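Right, car thread, because the Jelow wagon has finally come home and I've got opinions. 1/8

Background for the new people: bought it from a bloke in Ivham for $2675, with a boot full of old street directories and a driver's window that went down and stayed down. Love of my life. 2/8

Took it to Emmett Tillman for the timing belt. He rang back an hour later and said mate, when did anyone last look at the coolant hoses on this thing? Reader, I did not know it had more than two. 3/8

So that was 17 days on the hoist waiting for a hose from Vanhove. The first one they sent was for the sedan. The second one was also for the sedan!! 4/8

Final bill $543, belt and hoses and a new thermostat, and he fixed the window for a slab. I'd have paid double for the window (don't tell him). 5/8

Drove it home along the Koltus road with the heater going and the temp needle sitting dead centre the whole way. Didn't even put the radio on, just listened to it. 6/8
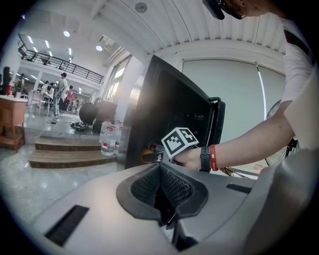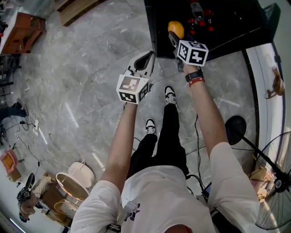 Next job is the tyres, and I'm stuck between cheap all-rounders and the grippy ones Vivek Sengar keeps banging on about. He's got 5 sets in his garage, so he's either an expert or unwell. Also the paint. I want to go back to the factory colour, a proper loud orange-yellow, pretty much the shade of that little round thing in the second pic, and my sister reckons I'll look like a council ute. Bit rich from someone who drives a beige hatchback. 7/8

Anyway if anyone has a left rear tail-light for the wagon (WAGON, not the sedan, I'm begging you) my messages are open and I'll drive to get it. 8/8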